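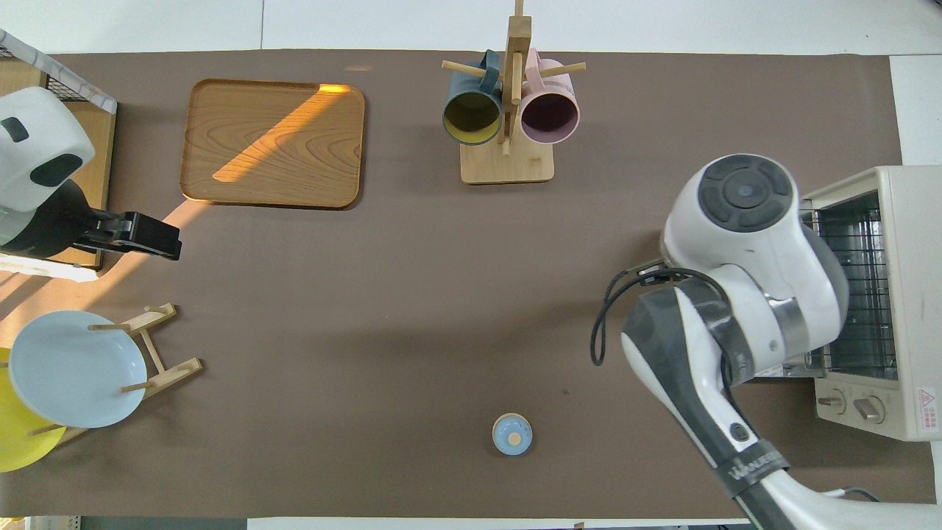 *Mug tree, tray, plate rack and the little lidded pot on the brown paper, sun coming in across the tray.*

**Ticket 268 - mug tree leans when there's a mug on it**
Status: open, then closed, then open again, see below
Item: Groltier mug tree, square base
Opened by: Solange Girard

Hi all, me again! I've got the whole kitchen set laid out on the white table (brown paper down first, I learned that one with the last tabletop) and I'm going through the pieces before they go into the rental. Most of it is lovely. The mug tree is driving me up the wall.

**What's wrong**

The post tilts. Empty, it stands up fine. Hang one mug on it and the whole post goes over a little toward that side, and if you bump the table it wobbles for a good few seconds. With two mugs, the teal one with the mustard inside and the pink one with the plum inside, they sort of balance each other out, so if you only ever look at it like that you'd think I was making this up.

They also sit really close to each other with the post in between. I don't love that, I keep waiting for a clink and a chip. That's a second complaint, though, so feel free to split it off.

**What I tried, Thursday**

9 a.m. - Turned the base over. There's one screw up through the middle into the post and it was loose, I could move it with my fingernail. Tightened it with the stubby screwdriver. Better for about as long as it took me to make coffee.

9:40 - Loose again. Took the screw all the way out. It's 32 mm and the hole in the post looks chewed up, with some fine sawdust in it. I'm guessing somebody had it in and out a few times before me.

10:15 - Checked the table with the level in case it was the table's fault (it was last time, see the Urgate shelf ticket). Table's fine. Moved the tree to the windowsill, same lean.

11:00 - Toothpick trick. Packed the hole with toothpicks and wood glue, snapped them flush, put the screw back in by hand. Left it lying on its side all through lunch.

2 p.m. - Hung the teal mug by itself. Straight! Hung the pink one by itself on the other side. Also straight! Closed the ticket, felt very pleased with myself.

**Reopened, next morning**

It's leaning again. Not as much as before, but I put the level against the post and the bubble is definitely off. I think I rushed the glue - the bottle says 8 hours before any load and I gave it maybe three.

So I've taken it apart again, cleaned out what I could and redone it with a fatter piece of dowel from the Tollik spares bag, glued in and left overnight this time. I drilled a small pilot hole before the screw went in, which I should have done the first time.

**Other stuff while I had everything out**

- Plate rack: no wobble, pegs all tight. The light blue plate stands up nicely in it and so does the yellow one. The legs are angled, so watch the depth if it's going on the narrow shelf.
- Tray: fine. It gets the sun full on in that spot, and I'd like to store it somewhere shadier so the wood doesn't change color on one half. I had that happen with a cutting board and you can't sand it out evenly, I've tried.
- Small light blue pot: lid turns but doesn't rattle. The knob is on straight. No action.

**Questions for whoever picks this up**

1. Do we have a spare base? Huerta sent 4 mug trees in August and I only know where two of them ended up.
2. If there isn't a spare, is anyone against putting a big washer under the screw head? It won't show once the tree is standing up.
3. Can we put a note on the packing list to leave the post attached? I'm pretty sure the screw hole gets worse every time someone takes it apart to fit it in a box.

**Update, same day, late afternoon**

Dowel fix is holding with one mug on the left. Swapped to one mug on the right, still holding. I've left the pink mug hanging there by itself overnight and I'll check it with the level before I touch anything else.

Leaving this open until I hear back on the spare base. - Solange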